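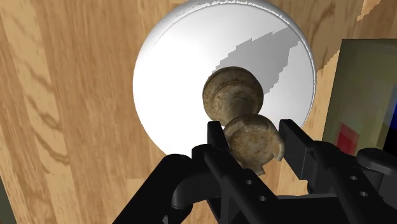 White bowl on a wood surface, seen from overhead.

Porano Street Supper Club, April meeting, notes by Minttu Lahtinen

Present: me, Hilkka Manninen, Forough Shojaei, Kauko Koivisto, Orvokki Hyvönen (came in at 7:20, bus). We met at Hilkka's again and she made the lentil thing, so thank you Hilkka!

Last month's minutes. Kauko says I wrote that he "refused" to do dishes in March and he would like it to say "was unable." Changed. Everything else was fine.

Money. We have $522 in the account after paying the hall for spring. Forough still owes herself $70 for the tablecloth rental (she paid out of pocket and keeps forgetting to send me the receipt — Forough, please, just take a picture of it). Once that's paid back we're okay through the summer unless the hall raises the rate again. Kauko thinks they will. I asked if he'd heard something and he said no, he just thinks so.

May supper. This took up most of the evening. Orvokki wants to do soups only, with bread, and let people come and go. Hilkka was worried folks will feel shortchanged if there's no main dish, and I kind of agreed with her until Orvokki started listing the soups. We settled on 4 of them: the beet one, chicken and rice, a cold cucumber, and Forough's noodle soup with the fried onions, which I have been asking for since last fall. Hilkka is doing bread. She wants to try ordering from Florkari this time and will call them about a price before we promise anything.

We did not agree on whether to charge more. I'm for it, Kauko is against, and we left it at the old price for May.

Hall kitchen. The left back burner still won't light. Orvokki talked to Mr. Sjöberg at the hall office and he says it's on the list. She'll ask again. Also, the drawer by the sink is full of somebody's cake tins and we'd like the space back, so I'm putting a note on it.

Sign-ups. We had 11 new names from the library table. Forough is writing to all of them this week. She asked if we could please use pens that work next time, as two of the emails are mostly guesswork.

Gelia garden day. They asked if we'd bring lunch for their planting crew. Everybody said yes right away, then we remembered we don't know the date or how many people. Hilkka will find out.

Kauko brought up the folding chairs again. Moved to next month — it was getting late and he was okay with that.

We wrapped up at 9:10. Next meeting is at Orvokki's, and she says park on the street, the driveway is torn up.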